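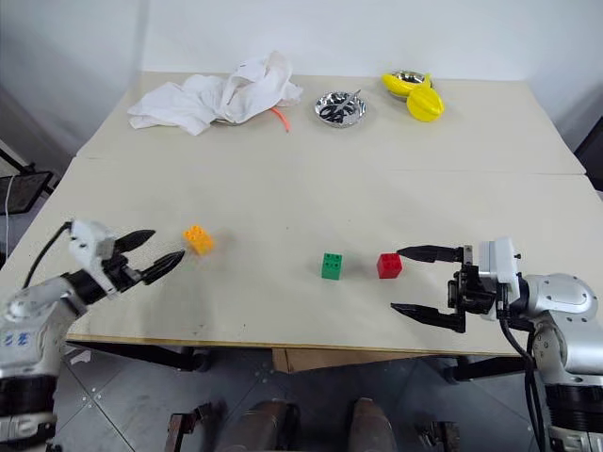
The two arms of a Golimer workstation at a table with toy building bricks.

Golimer is a bench-mounted, two-armed robotic manipulation kit sold by the Canadian firm Markar to universities, colleges and research laboratories. It was designed by Ernő Vörös and Benvinda Teixeira and released on 13 Oct 2021. The kit is supplied with 2 arms, parallel-jaw grippers, wrist cameras and a control program named Patrício.

Design

Each arm is driven independently, and either may be operated alone. Grippers are exchanged by hand and calibrated from the Patrício console, a procedure the manual puts at 45 minutes for a new installation. The licence permits up to 500 hours of stored recordings per workstation - further storage is sold separately.

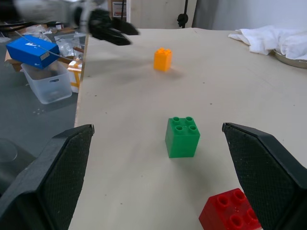
The standard gripper is the component most often discussed in assessments of the kit. Its fingers taper toward the tip and carry a dark textured pad on the inner face, a pattern intended to hold small moulded objects such as the studded green brick between them. Replacement pads are sold in pairs.

Reception

A review by Sharada Hegde in the trade bulletin Ralier praised the wrist camera's placement but criticized the cable routing along the arms. Gonçalo Cunha, writing later in the same bulletin, considered the storage limit restrictive for teaching laboratories.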